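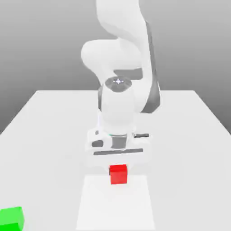
Should a small town keep its public library open in the evening? I think it should, even when only a few people come.

In Fetcombe the library now closes at five, and the reason given is money. Keeping the lights on until eight would cost up to 3000 a year. For me this is a small price. I learned my English there after work, at a table near the heater, between seven and eight.

People who work in the day also pay for these books. If the door is locked when they are free, they pay for a building they only see from the bus.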